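Tiempo de lectura: 6 min

4. Puesta en marcha con tela (célula Kneath de dos brazos)

Antes de empezar: célula montada y nivelada (cap. 2), brazos calibrados (cap. 3). Firmware 23 o superior. Con versiones anteriores el menú Textil no sale, no insistir.

ATENCIÓN. Manos fuera de la célula con el piloto en verde. Parada de emergencia siempre al alcance.

4.1 Preparar la superficie

1. Apagar el par de ambos brazos.
2. Pasar un paño seco por la base. Nada de alcohol.
3. Dejar libre el centro. Juguetes, peluches y cestas del kit Hallby pueden quedarse, pero fuera del recorrido de los codos.
4. Sujetar el cable de cada brazo con holgura, unos 150 mm en el codo. Tirante no.

4.2 Primer agarre

1. Extender la tela. Para esta prueba mejor a rayas, las arrugas se ven enseguida en la cámara de muñeca. Las telas lisas oscuras dan problemas, ver 4.5.
2. Menú > Textil > Agarre simple. Velocidad al 23 %.
3. Bajar la pinza abierta hasta rozar la tela. Si la base cruje, parar y subir.
4. Cerrar cerca del dobladillo. Coger poca tela, lo justo.

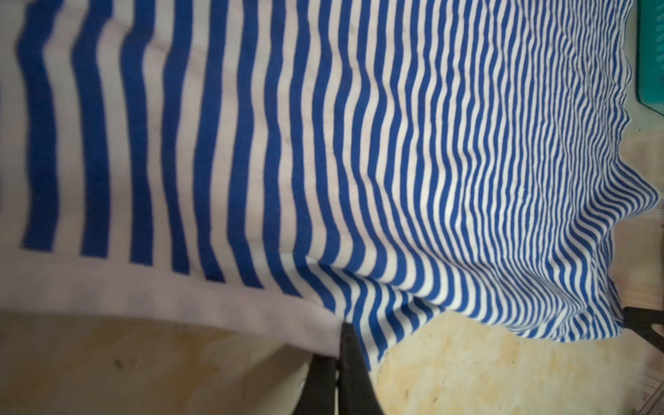 5. Subir despacio 100 mm y esperar. Si la tela se escurre, subir la fuerza un punto y repetir desde el paso 3.
6. Guardar con OK. Si no se guarda se pierde al apagar, tambien en modo demo.

Nota: código 563 = pinza cerrada sin carga. Casi siempre es altura mal puesta. Repetir la calibración de altura (3.4), no la completa.

4.3 Trabajo con los dos brazos

Un brazo sujeta, el otro espera abierto. El orden se elige en Menú > Textil > Brazo guía; de fábrica viene el izquierdo. El segundo brazo no arranca hasta que el primero confirma agarre, y esa espera no se puede quitar en la versión básica.

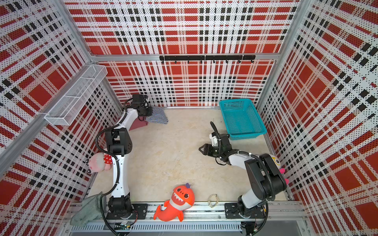

Si los dos tienen que cruzarse por el centro, activar Zona compartida. Sin eso el controlador Wovberg bloquea los dos y hay que rearmar a mano: seta fuera, llave, diez segundos, OK. Lo mismo si se mueve un poste o un panel, por poco que sea.

PRECAUCIÓN. No ejecutar Doblar con una prenda colgando de la pinza. Primero Soltar, luego Doblar.

4.4 Comprobar la tela sobre la base

1. Pinza abierta sobre la tela, cerca del borde inferior.
2. Mirar la vista de muñeca. Deben verse los dos dedos y la tela entre ellos.
3. Buscar pliegues dobles. Si hay uno en la zona de agarre la pinza puede coger dos capas; mover el punto o alisar con el par apagado.
4. Las costuras cuentan como relieve. Apartar el punto de agarre si se peude.

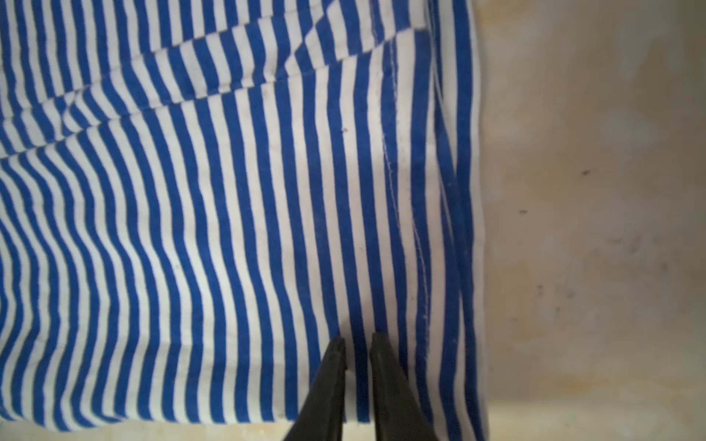
Fig. 4.3. Vista de muñeca: pinza abierta junto al dobladillo, pliegue diagonal en la parte alta de la tela.

4.5 Telas lisas u oscuras

Subir Contraste a 100. Si sigue sin detectar el borde, marcarlo a mano en pantalla con cuatro puntos, en orden horario. Toallas gruesas: solo con los dedos largos, se piden aparte a Kitidthorpe.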